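Turkstead Releases Version 2 of Iturra, Its Grasp Planning Software for Mixed Bins

CLULTBRIDGE, Sunday, July 19, 2026 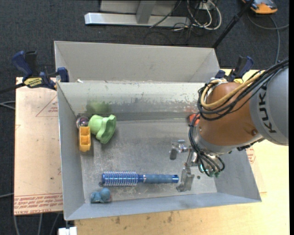 Turkstead, a developer of software for robot perception and motion planning, today announced the release of Iturra 2. The new version is made for cells where an arm must take unknown objects out of a bin, one after another, without a stored model of each object. It is available now for all customers with a valid support contract.

The biggest change is in the planner. In the earlier version, the grasp was selected first and the path of the arm was calculated afterwards. When the path was not possible, the software had to go back and select again, and the arm stood still during this time. Iturra 2 treats the grasp and the path as one problem. A grasp which brings the wrist too near to a bin wall receives a low score from the beginning, and the planner continues with the next candidate.

Objects in corners have received special attention. Many users reported to us that the last items in a bin were the most difficult, especially when they lay against a sloping metal wall. The new version includes a corner mode, in which one finger goes down along the wall and the object is first moved a small distance toward the middle. Corner mode can be switched on for the whole bin or only for selected zones.

On the perception side, Iturra 2 has a new filter for reflections. Bare sheet metal often gives a second, false shape of a shiny or bright object, and the old software sometimes planned a grasp on this shape. The filter compares the depth data with the known geometry of the bin and removes points that would lie behind the wall. The bin geometry is entered one time during setup, and worn or scratched surfaces do not require a new setup.

Cables and hoses on the arm can now also be described. The user draws a simple volume around the cable bundle, and this volume moves together with the wrist in the collision check - it does not need to be exact.

Iturra 2 was tested in the Halham laboratory with a set of 27 household and toy objects, among them hairbrushes, soft toys, cups and plastic blocks. The objects were mixed by hand before each run. In this test the median planning time was 80 milliseconds per grasp, measured on the standard cell computer. The list of objects and the log files can be requested by customers who wish to repeat the test with their own gripper.

Existing projects can be opened in the new version, but gripper files made before May must be converted with the supplied tool. We recommend to keep a copy of the old file until the first complete run is finished. The manual is delivered in English, and it has a new chapter about calibration with two bins placed side by side.

Turkstead develops planning and perception software for industrial and research cells. Its main office is in Clultbridge, and its test laboratory is in Halham. Requests for a trial license or for technical documents can be sent through the contact form on the Turkstead website.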